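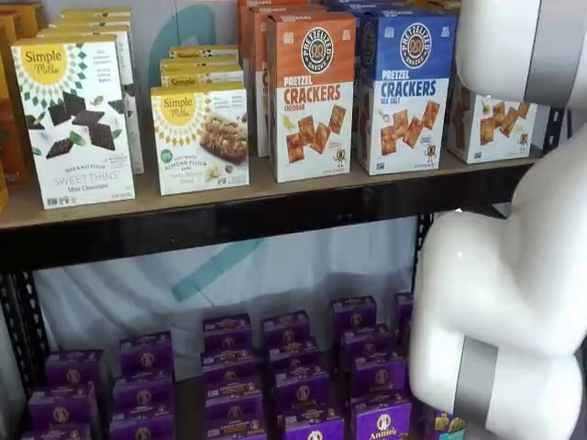

De quanto em quanto tempo é preciso refazer o ponto zero de um braço que trabalha junto a uma estante? Sempre que o braço ou a estante saem do sítio, e fora isso quando a verificação de rotina acusa um desvio acima da tolerância. Na nossa célula a tolerância é de 3 milímetros, medidos na borda da frente da prateleira de cima.

Escrevo isto porque na semana passada tive de fazer o trabalho completo e as minhas notas antigas estavam espalhadas por dois cadernos. A célula é simples: o braço branco, a estante preta de dois níveis e as caixas de snacks que servem de carga. Em cima ficam os formatos maiores, as bolachas e os crackers; em baixo, as caixinhas roxas da Annie's, arrumadas em colunas para trás. O controlador é um Larnov e o programa de tarefas chama-se Sorby, que herdámos do Corey McAlister com muito poucos comentários no código.

O primeiro passo é a estante. Os montantes perfurados permitem mudar a altura das prateleiras, o que dá jeito, mas os encaixes ganham folga. Tiro a carga da prateleira de cima, aperto tudo e ponho o nível ao comprido e de frente para trás. Só depois volto a pôr as caixas. Já cometi o erro de calibrar primeiro e apertar depois, e perdi uma tarde.

A seguir vem a base do braço. São quatro parafusos, apertados em cruz, com a chave dinamométrica no valor da placa. Desta vez um deles tinha cedido quase um quarto de volta. Marquei os quatro com caneta de tinta para ver na próxima inspeção se algum rodou.

Com a base firme, levo o braço à posição de repouso e comparo os valores das juntas com os da folha de referência. A junta do cotovelo estava fora 269 contagens do codificador. As outras batiam certo. Refiz o zero só nessa junta, desliguei, esperei, voltei a ligar e confirmei que o valor ficava guardado. O Larnov aceita o novo zero sem se queixar e às vezes perde-o no arranque seguinte, se não se gravar também o perfil. É um menu à parte, chamado «Conservar», e está três níveis abaixo do que devia.

Depois ensino outra vez os pontos da estante. Uso quatro: os dois cantos da frente em cima e os dois cantos da frente em baixo. O nível de baixo é o mais chato, porque o cotovelo tem de descer bastante e passa perto da trave da prateleira. Faço a aproximação a velocidade reduzida, 20 por cento, com a mão no botão de paragem. A Yaowalak Suwannarat prefere ensinar primeiro os pontos de baixo — diz que assim apanha logo as colisões — e é capaz de ter razão. Eu continuo a começar por cima.

O revestimento do braço limpa-se com um pano de microfibra e água com um pouco de detergente neutro. Nada de álcool nas cintas cinzentas. O Hamish Ruawai experimentou uma vez noutra unidade e o acabamento ficou baço.

No fim corri o ciclo de verificação, sem agarrar nada, só a tocar em cada posição com o apalpador. O desvio maior ficou em 1 milímetro, no canto direito do nível de baixo. Dentro da tolerância, mas vou olhar para ele outra vez ainda em outubro. O contador marcava 2.302 ciclos quando fechei o registo.

Ficou por resolver o ruído na junta do ombro. É um estalido curto, só na descida e só com o braço frio. Mudei a massa e continua lá. A Fustero respondeu que pode ser a vedação e pediu uma gravação do som, que ainda não fiz. Se alguém tiver visto o mesmo num braço deste tamanho, deixe nos comentários o modelo da vedação que montou.

Artigos recentes
Trocar a bateria do codificador sem perder o zero
Mudar a altura das prateleiras: o que refazer no Sorby
Chave dinamométrica Brunton, um ano depois
Cópias de segurança do Larnov para uma pen
Notas sobre cabos e abraçadeiras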